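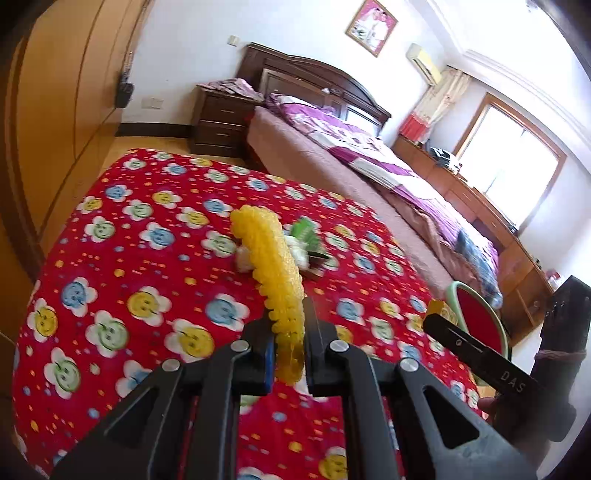

Forum > Software > Wahrnehmung und Planung
Thema: Curedero und durchscheinende Objekte - Maske stabil, Griffachse endlich auch

noppenfreund schrieb:
Moin zusammen, ich muss das mal loswerden, weil ich mich gerade riesig freue! Seit Juli kämpfe ich mit Curedero an noppigen, durchscheinenden Sachen auf gemustertem Untergrund. Gelbes Noppending, rote Decke mit gelben Blumengesichtern, also so ziemlich das Gemeinste für eine Farbsegmentierung. Die Maske lief mir ständig in die Blumen hinein.
Jetzt nehme ich für die Maske nur noch Brument und lasse die Griffachse getrennt davon über 12 Bilder mitteln. Im alten Datensatz mit 1819 Bildern sitzt die Achse bei dem gekrümmten Teil zum ersten Mal da, wo ich sie von Hand auch einzeichnen würde. Fensterlicht von der Seite, überstrahlte Scheiben, alles drin. Wer will, bekommt die Konfiguration.

kette_offen schrieb:
Glückwunsch, sieht gut aus. Aber über 12 Bilder mitteln? Beim Zugreifen bewegt sich das Objekt doch zwischen den Backen, da schmierst du dir die Achse genau in dem Moment weg, in dem du sie brauchst. Ich bin bei 5 geblieben und würde auch nicht höher gehen.

noppenfreund schrieb:
Stimmt schon, bei schnellem Zugriff ist das träge. Ich gewichte aber nach Backenabstand: Solange sich der ändert, zählt fast nur das neueste Bild. Erst wenn er ruhig bleibt, greift das lange Fenster. Ist eine Zeile in der Curedero-Pipeline, der Schalter heißt bei mir "halten".

Randverzerrer schrieb:
Entzerrst du vorher? Bei so einem weiten Objektiv biegen sich am Rand sogar die Schranktüren, und wenn Brument das roh bekommt, wundert mich an den Masken außen gar nichts mehr.

noppenfreund schrieb:
Nein, roh rein, erst die Konturpunkte werden entzerrt. Das ganze Bild umzurechnen hat mich in der Mitte Schärfe gekostet, und gerade die Noppen brauche ich ja.

Randverzerrer schrieb:
Ok, das ist eigentlich ziemlich schlau. Probiere ich heute Abend!

kette_offen schrieb:
Ich bleibe dabei, dass der Untergrund das größere Problem ist. Hinter dem gelben Teil liegen noch ein weißes, zerknittertes Plastikding und ein grünes Päckchen. Das klebt optisch alles zusammen. Mit Istasov als Tiefenschätzer davor trennt sich so etwas von selbst, dann kannst du dir die ganze Gewichtung sparen.

noppenfreund schrieb:
Istasov hatte ich drin. Bei durchscheinendem Material hat es mir die Decke als Vordergrund verkauft, mehr als 6 Zentimeter daneben. Für die Möbel im Hintergrund großartig, da gibt es nichts zu meckern - fürs Objekt in den Backen leider nicht.

kette_offen schrieb:
Welche Version? Die alte konnte das wirklich nicht.

noppenfreund schrieb:
Die alte. Gut, erwischt. Ich lasse die neue durchlaufen und stelle beide Kurven nebeneinander.

su_planer schrieb:
Kurze Frage von der Planungsseite: Gibst du die Krümmung mit raus oder nur eine gerade Achse? Su nimmt inzwischen auch eine Mittellinie als Stützpunktliste, damit wird das Ablegen von gebogenen Teilen viel angenehmer.

noppenfreund schrieb:
Bisher nur gerade. Mittellinie klingt super, die Kontur habe ich ja schon! Schick mir gern das Format, dann baue ich den Export gleich mit ein.

su_planer schrieb:
Liegt in deinem Postfach. Die Punkte bitte von den Backen zur Spitze sortieren, andersherum dreht Su dir das Teil um.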